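4.3 The Monday failure

We had planned to report a clean set of 400 hand-held demonstrations. What we have is 393 demonstrations and this subsection.

The fault was first noticed by Noura Geagea, who was replaying trajectories late in May and found that in 7 of them the estimated gripper path passed through the floor. The gripper had not done this. The policy trained on the full set, which we had named Floten in a more hopeful week, nonetheless took the lesson to heart, and in its first evaluation drove the arm down into the table with great confidence until the force limit stopped it. No one was hurt. One plate was retired.

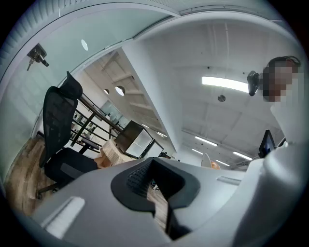
Pose tracking in our pipeline relies on visual features matched between successive views, with the inertial unit filling in when the matches run thin. We had assumed that they would run thin during grasps, when the object blocks much of the view, and had tuned the filter accordingly. The bad episodes all lost tracking somewhere else: in the idle stretch before the task began, when the gripper was being carried or turned over and no one was thinking of it as a sensor. In Figure 3 the view is mostly white ceiling panels, beams and linear lights, with the furniture pushed to the left and the operator's white top running into the pale housing at the right. To a feature matcher, one linear light in a receding row is as good as the next. It picked the next. The filter accepted the jump, shifted its idea of vertical, and carried the error politely into the demonstration that followed.

Our first theory was the clock. Joelle Hijazi spent two days on timestamps and proved them blameless, a result we record here so that the two days appear somewhere. Our second theory was the operator, which Thịnh Ông, being the operator, disputed. He was right. Replaying his episodes with the first 200 frames removed brought all of the paths back above the floor, and the apology was made in person.

Figure 3. Two views from the hand-held gripper, one facing largely toward the ceiling, the other toward the refrigerator and tables.
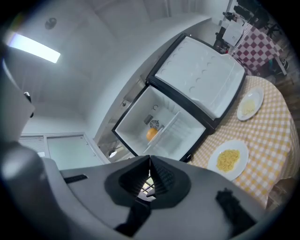
The fix has two parts. Tracking now starts only after the operator holds the gripper still and level for a moment, and anything recorded earlier is thrown away. We also added a gravity check at the start of each episode: if the visual estimate of "down" disagrees with the inertial one, the episode is rejected on the spot and the tool buzzes. Operators dislike the buzz, and have become very good at holding the tool level.

A safety matter remains. The arm controller had a workspace floor, set by Jihad Tannous during installation, and it should have refused the command. It was stored in the frame of the old mount, and had therefore been guarding a region of empty air since the mount was changed. The limit is now checked with a physical touch-off before every evaluation session, and the form for this has a box for initials. Training on the remaining 393 episodes removed the downward plunge, though grasp success on small items did not improve, and we return to that in Section 5.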